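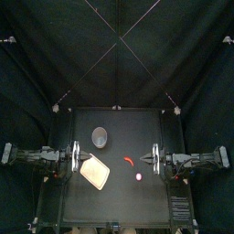 How many usable examples does the project have so far?

We have over 300, against the 1000 promised by the end of the grant. A usable example is one complete two-arm attempt with a written instruction, a clean recording from start to finish, and a pass from a second reviewer.

Jul 25, 2026
By Heather Treloar, Paltix

E-mail this report | Print this report

Collection for the Kutotow task set began in February. The count is behind the schedule in our proposal. Most of the gap comes from the first weeks, when operators were still learning to run both arms together and many attempts were stopped partway. Those are stored separately and are not in the figure above.

The current block covers short tabletop tasks with small objects: picking up a toy pepper or a ball, placing it on a tray, moving a cup out of the way. The tray has been the hardest item. Its rim is only slightly raised, and operators tend to push it along the table before they get a grip. We now ask them to record the push as part of the attempt if the task is still finished, and to note it in the log.

The black fabric on the walls and ceiling of the cell stays in place for the rest of the grant. Examples recorded under changing room light were rejected at a higher rate in our early checks, and we do not plan to use them for training.

Object positions are changed between attempts from a printed list. Elsie Tapsell rewrote the list after she found that the old one kept putting the cup on the same half of the table. The clear cup also gives the labeling software trouble, so its outline is corrected by hand. This is slow, and we have asked Zultwood for a quote on outside labeling help.

Spending is within budget except for gripper parts. We replaced 2 sets of fingers and moved money from the travel line to cover them, as agreed with the Sutcliffe Fund office by phone.

Work planned for the next period:

- Finish the tray tasks and start handovers between the arms
- Train a first model on the reviewed examples and report its results, good or bad
- Add three operators on part-time contracts

We request no change to the end date at this time. If the handover tasks go as slowly as the tray tasks did, we will write again with a revised schedule.

Contact Us | Copyright 2026 Paltix | Back to Top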